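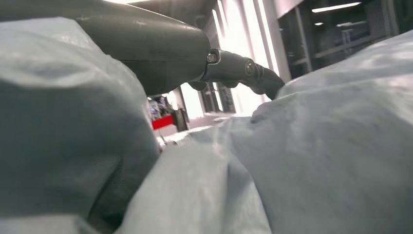 Folding the Big Stuff: What I Learned From One Pale Blue Sheet
Project report, Household Textiles elective
Gaëtan Hoarau

So my topic was folding large, floppy things, and I picked it for a pretty selfish reason: I'm terrible at it! Towels are fine, shirts are fine, but give me anything bigger than a tablecloth and I end up with a ball that I shove on the top shelf of the closet. My instructor, Ms. Lebrun, said that was a good enough question for a report, so off I went.

I worked in the big room at Sitton Hall, mostly in January, in the late morning. It has tall windows and you get tons of light in there (sometimes way too much, I was squinting half the time). The light helped me more than I thought it would. With the window behind the sheet, one side of a fold goes bright and the other goes dark, so you can find the deep creases just by looking for the shadows. In the evening under the ceiling lamps everything looked flat to me and I kept missing them.

What I compared

I tried three ways of getting from a crumpled heap to a neat rectangle. The first was the corner hunt, where you dig through the pile until you have two corners and then shake. The second was the edge slide, where you find any edge at all and run it through your hands until a corner shows up. The third was what my aunt does, which is to spread the whole thing out over a table, smooth it from the middle, and only then worry about corners. I did 23 tries in total and timed every one on my phone, except for two where I forgot to press start. Those are left out of the averages.

How it went

The corner hunt was all over the place. My best one was great and my worst one took around 200 seconds, and at the end of it I was holding two corners from opposite ends and had a twist in the middle. The trouble is that a heap like this puffs up into big soft mounds, and the corners like to hide down in the gap between them. You can grab a bit of fabric off the top and lift, but all you've got is the middle of the sheet, and the rest just slumps back down around it.

The edge slide was slower to start and a lot steadier. Once I had an edge between my fingers I pretty much always got to a corner. I also stopped getting mad at it, which doesn't show up in my table, but I'm counting it.

My aunt's way gave the nicest folds by far (she was very pleased to hear this). It needs a lot of room, though, and I had to push tables together, which I didn't include in the time. Ms. Lebrun wrote "hmm" next to that in my draft and she has a point.

Things I'd change

I'd use more than one kind of fabric next time. A heavy cotton cover would probably behave very differently from something light that holds its wrinkles. I'd also get a second person to fold with, as I only did solo folding and most people at home can call somebody over. And I'd write down how crumpled the heap was before each try. I just scrunched it up and dropped it, so some rounds were surely easier than others.

My timing table and the fold diagrams are in the appendix. The diagrams are hand drawn, sorry about the arrows on the second one, they go the wrong way around the corner and I'd already inked it.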